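Do bread baskets do anything?

Every fall somebody writes that bread must never go in plastic, never in the fridge, and always in a basket, preferably one that costs as much as a week of groceries. I've read a lot of these. I have yet to see anyone cut two loaves in half, leave one out and report back on Tuesday.

So I was already grumpy when the woman at the kitchen store in Borkville told me wicker "lets the crust breathe." Crust doesn't breathe. It dries out, and a basket full of gaps lets it dry out faster. If you eat everything by supper, fine. If you live alone and bake on Sunday, you end up with croutons.

What a basket does do is hold small stuff without squashing it. I'll give it that much. Rolls and flat pastries with a pattern on top get ruined in a bag, where the ridges rub off and everything ends up as flakes in the corner. A wide, shallow one with sloped sides is better than the deep kind, where whatever went in first gets sat on.

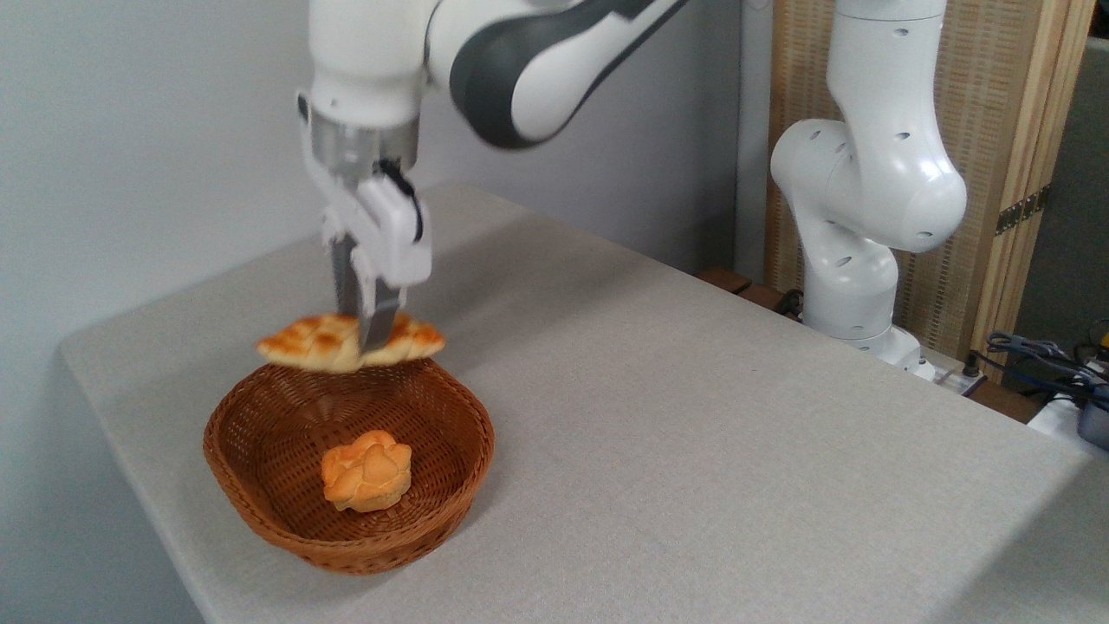
Athina Zervas wrote in after my last bread post to say I was being unfair, and that she lines hers with a clean dish towel, folds the ends over the top and gets a second day out of most rolls. Maybe so. But then I'd say the towel is doing the work, and she could get the same thing from a mixing bowl.

Her other point was crumbs, and there she has me. A woven floor catches every one of them. The Loko basket I bought in November cost 48 dollars and I've been knocking it upside down over the sink ever since — some of those crumbs are in there for good.

I'm keeping it for the table. Anything left after supper goes in the freezer, sliced, in a plain old plastic bag.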